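8/4/18
Cable day, Mastorgate bench

Finally got to the white cable! It has been sitting in a heap since the Jundano job wrapped up, and every time I needed a short piece I'd pull on the wrong end and make the knot worse. Had the place to myself this morning, so I pushed the stools back and did the whole lot on the floor. So much better than the bench. You can let a long run wander all over the place and see where every kink is before you start winding.

Sorting went quicker than I thought. Anything long enough for a wall run goes on a big coil with a hook-and-loop strap. Short offcuts get a small coil and one cable tie. Anything shorter than my arm goes in the copper bin, no arguing with myself over it (I lost that argument three times before coffee, and then got strict).

Ended up with 39 short coils on the shelf, which is a lot more usable cable than I would have guessed. I had been ready to order another drum from Nirico! Canceled that line on the list for now.

A few things I want to remember on winding. This stuff is stiff and round and it has its own opinion about which way it wants to bend. If you go with the curve it already has, it drops into a circle almost by itself. If you fight it you get an egg. Two or three turns is plenty for a small coil. And tie it right at the cut end, so the end is held in with the rest and doesn't spring out and catch on the next one in the box.
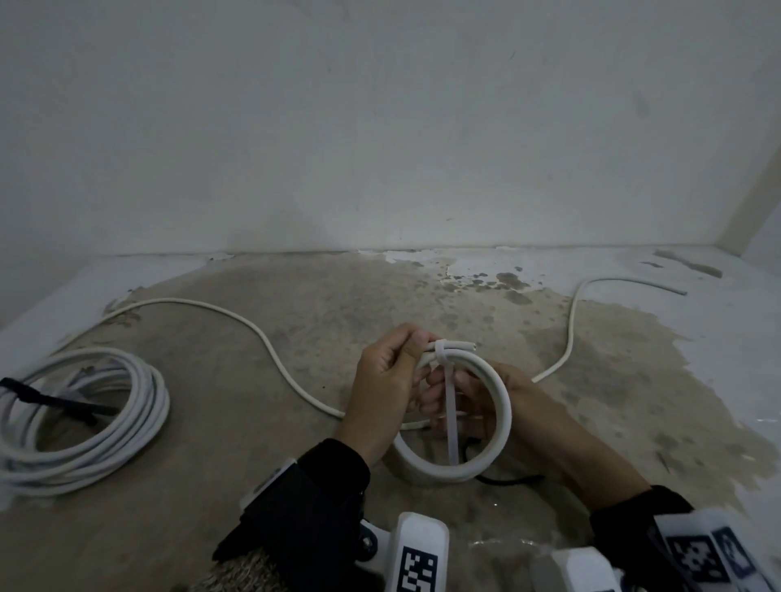 Tie going on a small coil, cut end at the top. Big coil with its strap at left.

The thumb matters more than I would have believed. Press down right where the tie goes over the bundle, keep it there, and pull the tail with the other hand. Before I worked that out I kept getting ties that slid around the loop. Snug is enough, too. I overdid the first few and they left a pinch in the jacket, so I snipped those off and did them again.

Tails: leave them on until the whole batch is finished, then trim them all in one go with the flush cutters. Much nicer rhythm than picking up and putting down the cutters every time.

Meng shelf is now all white cable, small coils in the two top boxes, big ones flat underneath. Please put them back flat — standing on edge they slowly turn into eggs as well. Length goes on masking tape around the outside of the coil. I used meters, marker is in the mug.

Still to do:
Black cable, same treatment. It's a smaller heap but thinner and much more tangled.
More hook-and-loop straps, we have 8 left.
Check the drum counter. It read 1,269 when I started and hadn't moved when I came back to it, so either it's stuck or I don't understand it.
Sweep. There are tie tails everywhere.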